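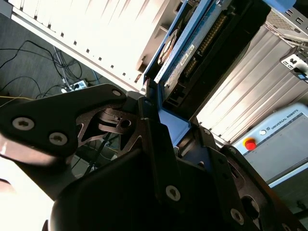
6/26/24

Shellac test, day 3. Picking up from the board I left clamped by the window.

Old flakes (the Uvura tin, bought December, lid never closed right) still tacky. Thumbprint stays in it. New flakes from Onishi dry to the touch in under an hour, same alcohol, same rag, same pine. So it's the flakes, or mostly. Tossing the tin.

Cut for the new batch: 100 g flakes to 700 ml alcohol. Thin, but I like it thin for the first coats. Strained twice thru the coffee filter, the first filter tore. Jar labeled, top shelf.

Aurora Teixeira came by with the drawer front from the Zoncombe desk. Wants it darker than the sample. I said one more coat of amber and look at it in daylight before deciding anything. She isn't sold. Left her strip B to take home.

Strips so far:
A — old flakes, three coats, sticky, no good
B — new, four coats, nice, a bit pale
C — new, four coats, sanded between 2 and 3 with the gray pad. Best of the lot
D — Prendar water-based stuff, for comparison. Raised the grain badly, looks like plastic wrap. Maybe with a sealer under it?

Run in the top corner of C, my fault, pad too wet. Let it harden before scraping, don't pick at it.

Drawer front weighs 267 g without the pull, wrote it down for shipping. Pull is in the envelope taped inside teh desk.

Still need: alcohol (one can left), cotton rags with no lint, a lid that fits the wide jar.

Tomorrow first thing — rub out C with wax on half only, leave the other half bare so Aurora can compare.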